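Folding wooden wine rack – what goes where?
Home & Kitchen – 3 answers – 38 shares

I have a brown lattice wine rack from Soltuletti, the kind with slats and diamond openings. My bottles don't match. Some are wine, some are clear or blue glass. Do I fill it from the bottom, and do the odd ones go in at all?
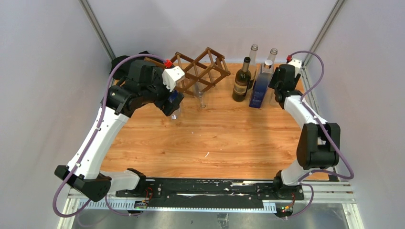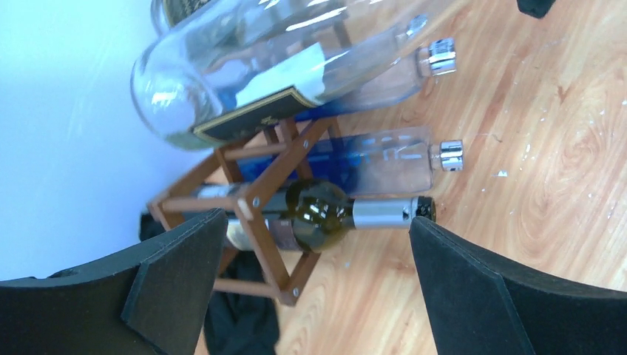
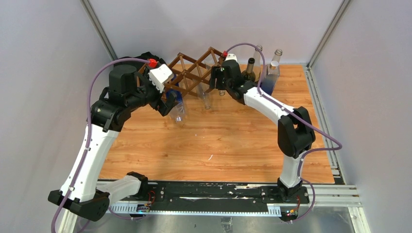
Rack and bottles on the wood tabletop.

Answers

1. Open the rack all the way and press down on it before loading. Bottom row first, heaviest bottles in the middle. Square-shouldered bottles can catch on the slats, so try each one empty if you can. Anything with a cork lies down. Spirits with a metal cap I would store upright – the liquor can get at the seal over time.
12 comments hidden

2. just fill it, mine has been fine since November

3. Agree with the first answer. Put it against a wall too. Mine slid on a smooth shelf until I stuck felt under it.

Related
Wine rack wobbles on tile
Norndale shelf – max load?
Removing labels from blue bottles
Recent: Trilovcombe pantry sizes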